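Wing-sze Kan on running a small guesthouse laundry

Wing-sze Kan starts her first load at 5 in the morning, before any of the guests at the Grikance are up. She has managed the house in Jurkmont since she left a hotel job in the city, and she does most of the washing herself.

"People ask me about the breakfast and the view," she says. "What I think about is towels. Towels are the thing you touch every day you stay somewhere."

The Grikance has eight rooms and one laundry room, at the back of the ground floor next to the boiler. When Kan took over, the house sent everything out to a service in Iltetti. The linen came back in plastic twice a week, and it often came back late.

"If the van didn't come, I had no sheets. I would be on the phone at noon with people arriving at 3. So I bought a washer and a dryer, both used, for 800 dollars. The dryer lasted two years. The washer is still going."

Her biggest change was color. The old stock was white, and she threw out a pile of it every season on account of makeup and sunscreen. She switched the bath towels to navy. 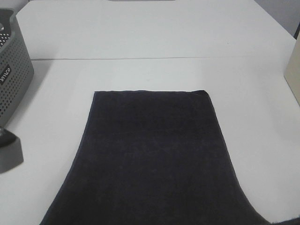
"My mother didn't like it," Kan says. "She grew up thinking a white towel was the only way to prove a towel was clean. I understand that. But I was replacing them all the time, and it cost too much. With the dark ones I get three years, sometimes more."

Dark towels bring their own work. They shed lint when they are new and they show bleach marks. Face creams for acne are the worst, she says, and she now puts a plain gray washcloth in every room for guests who use them. New towels get washed alone three times before they go near a guest.

She uses half the detergent the bottle suggests and no fabric softener at all. "Softener coats the loops. The towel feels nice in your hand and then it pushes the water around on your back. I stopped using it and the complaints stopped."

On folding, she is less strict than I expected. At the hotel she was taught to fold in thirds with the hem hidden, and supervisors checked the shelves. At the Grikance she wants every towel on a shelf to be the same width, and she leaves the rest to whoever is working.

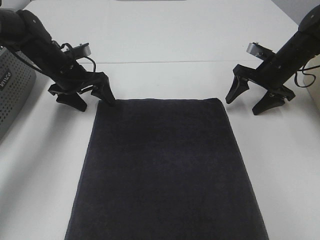

A dark navy towel laid out lengthwise.

Kan has one part-time helper in the winter and two from June through September. She trains them over a single afternoon. They learn the machines first, then the beds, then the rooms.

"The mistake is to start with the rooms. Then they think the laundry is something you do when you have a spare minute. There are no spare minutes in July."

She learned some of this from an aunt who ran a boarding house in Cabanatuan and washed by hand until well into her sixties. Kan spent 5 summers there as a girl. The sheets were hung on the roof before the heat came up and taken in before the afternoon rain.

"She could smell a towel and tell you if it had been folded too early. I do that too. If it smells a little like a basement, it goes back in. It doesn't matter how good it looks."
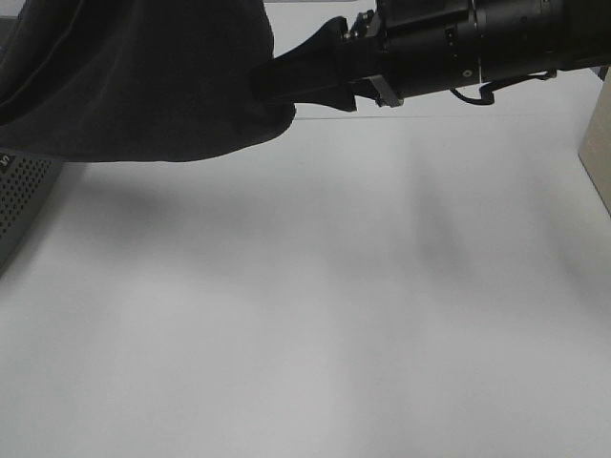 Drying outside is harder in Jurkmont, where the fog can sit until lunch. Kan has a line behind the kitchen and uses it from May on for sheets and pillowcases. Towels go in the dryer on medium and come out for a shake halfway through.

I asked what she would tell someone opening a place of their own. She said to buy one kind of towel and write down the maker and the shade, so that the next order matches. She also said to own three sets per bed, even if it means waiting on the nicer lamps.

"One on the bed, one in the wash, one on the shelf. I tried it with two sets my first year, and I was making beds with warm sheets while people stood in the hall with their bags."

She is thinking about adding a second washer this winter. The room is narrow and the door would have to be rehung to open the other way. A plumber from Iltetti has been to look at the drain and is due to call back with a price. The buzzer went on the dryer while we were talking, and she got up to empty it.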